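Section 6: Your First Chore - Tray into Basket 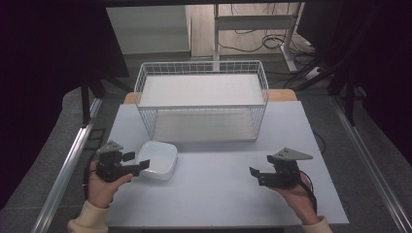

Fig. 6. Wire basket at the back of the table, tray in front of it, one gripper in each hand.

Can a machine tidy a table yet? Partly, and we think you will enjoy finding out how far yours gets. This chore is the best place to begin with the Cutberg hand-held set. You do the job yourself with the two grippers, the recordings go into the Hasgate trainer, and the arms then have a go on their own.

Before you start

Finish Section 5 (pairing and zero check). You need a clear, level table, the wire basket and the small square tray.

Setting out

1. Put the basket towards the back of the table, long side facing you.
2. Put the tray in front of it, a little to the left. A slight angle is fine - kitchens are never square either.
3. Hold a gripper in each hand and open both fully.
4. Check that each cable hangs free and does not cross the tray.

CAUTION: Keep fingers and loose sleeves away from the jaws. They close faster than you expect the first time.

Recording

5. Start a new take in the Hasgate menu and wait for the tone.
6. Bring the left gripper to the left edge of the tray and close on the raised rim.
7. Steady the other side with the right gripper, lift straight up and clear the front wall of the basket.
8. Lower the tray until it rests flat, then open both jaws.
9. Return to the starting position and end the take.

Note: If you drop the tray, keep recording and pick it up again. Those takes are very useful!

Repeat with the tray in a new spot each time. Our own set for this chore came to 521 takes, and the October release of the trainer was a real step up with it: the arms now find the rim at angles that used to defeat them.

What to expect

Trays with a firm rim go well. Thin plates, wet cutlery and anything floppy are still hard, and a person will beat the arms for speed on all of them. Nested trays are the one we are most excited about. Octavian Roman has had the arms separate a stack of 4 on the bench at Drodden, though not every time, so we have left it out of this guide for now.

If the jaws slip off the rim, see error 1690 in the Ignacio software notes and repeat the zero check.

Section last revised November 19, 2025.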